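Julville Group – Demonstration Data Meeting, February 2021

Notes typed up by whoever had the laptop, meaning me again. I've left in most of the back and forth, so skip to the action list if you only want your chores.

Present: the usual five from the Julville side, two from Udwood on the call. Udwood's sound dropped twice and I may have missed part of what they said about calibration.

1. Last month's notes

Approved with one fix. I had written that Udwood would send the new finger pads, and they would like it known that they only said they'd send the print files. Fixed!

2. Where the collection stands

We have 111 demonstrations recorded with the hand-held gripper, all on the tabletop task: start with the fingers open, come in low over the wood, go to the round object, close, lift. The target for the first training run is still 1000. Someone asked if that number came from anywhere and I had to admit it was me, at the whiteboard, being optimistic. We're keeping it for now.

We spent a good while on the approach phase. I think we've been sloppy about how long people hover before they commit, and the policy picks up that dithering and copies it. You can watch it do this in playback – it drifts over bare table like it forgot its keys.

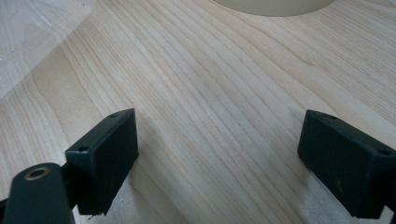 Do we need to record everything again if the pads are changed?
Only the clips where the fingers touch something would need redoing, and we'd keep the approach clips and mark them with the old pad version.

I was glad to get that settled, as it had been hanging over us since the holidays. Udwood agreed, as long as the pad version goes in the log for every session (we've been bad at this, me especially).

3. Trimming result

This was the fun part of the meeting. We trained two versions of the policy on the same clips. One got the full recordings and the other got recordings with the long waits at the start cut out. Then we ran each one on the arm 47 times. The untrimmed version got the object up 39 times, and the trimmed one did a bit better, but I don't want to put its number in the notes until the last few runs have been looked over. Two of them are arguable. The object came up and then slid, and we went around in circles on whether a lift counts if it doesn't stay lifted.

We decided a lift counts if the object is still held when the arm stops moving. I'll rescore both sets by that rule, so the 39 might move too.

Udwood raised a fair point: trimming also throws away views of the open fingers over plain table, and the policy may need some of those to know what "not there yet" looks like. Their suggestion is to keep a short piece of the wait in each clip and drop the rest. I like it. It's easy to do in Jivico, you just change where the cut lands, and we can have a third version training overnight.

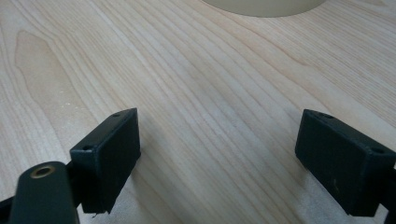
Fingers open over the tabletop, with the round object ahead.

4. Table surface

Short item. Pinheiro (the tracking package, for our newer folks) works better on some surfaces than others, and we wondered if wood grain helps it or confuses it. Opinions were strong and evidence was thin. We'll do a batch on a plain gray mat and compare how often tracking is lost. Same task, same object, same people holding the gripper, please – last time we changed everything at once and learned nothing.

5. Other business

Log sheets are being filled in three different ways. I'll send out one version and delete the others.

Udwood would like to visit in July if the trip gets approved. Everyone's in favor.

Actions

Me: rescore both sets, send the log sheet, write down the lift rule where people can find it.
Julville: third trimmed version in Jivico, then the gray mat batch.
Udwood: print files for the pads, plus the calibration notes again in writing.

Next meeting same time next month, same room, and could somebody else please bring a charger.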